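Tringle à rideau Rellovell : mon avis après quatre mois

J'ai commandé cette tringle en décembre pour la fenêtre du salon, après des semaines à hésiter avec le modèle Vangate (plus cher, et livré sans embouts, merci bien). Je suis en location dans un immeuble de 1892, avec des murs qui partent en sable dès qu'on approche une perceuse, alors autant dire que la pose me faisait un peu peur !

Dans le carton, il y a la barre en deux morceaux, trois supports, les vis et une notice minuscule. Les chevilles fournies, je les ai laissées dans le sachet et j'ai pris des modèles pour plâtre creux chez le quincaillier d'à côté. Prévoyez un foret de 8, un niveau et quelqu'un de patient pour tenir l'autre bout.

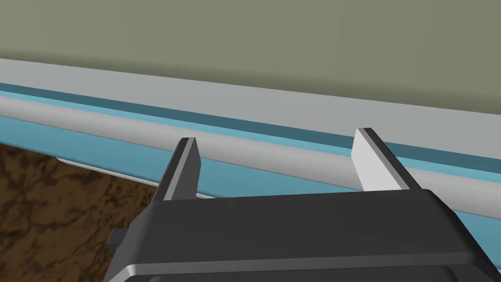 Pour la pose elle-même, comptez une bonne heure. Le support central est pénible à aligner, j'ai dû reboucher un trou (bon, deux) et recommencer plus à gauche. Une fois en place par contre, ça ne bouge plus du tout, même avec mes gros rideaux doublés que je tire comme une brute tous les matins.

Ce que j'aime moins : la jonction entre les deux morceaux. Les anneaux accrochent à cet endroit et il faut donner un petit coup sec - on s'habitue, mais à ce prix-là c'est dommage. J'ai passé un peu de savon sec dessus et ça glisse déjà mieux.

Je mets 4 sur 5. Pour la chambre je reprendrai sans doute la même, en version courte d'un seul tenant cette fois.

Avis déposé en avril 2020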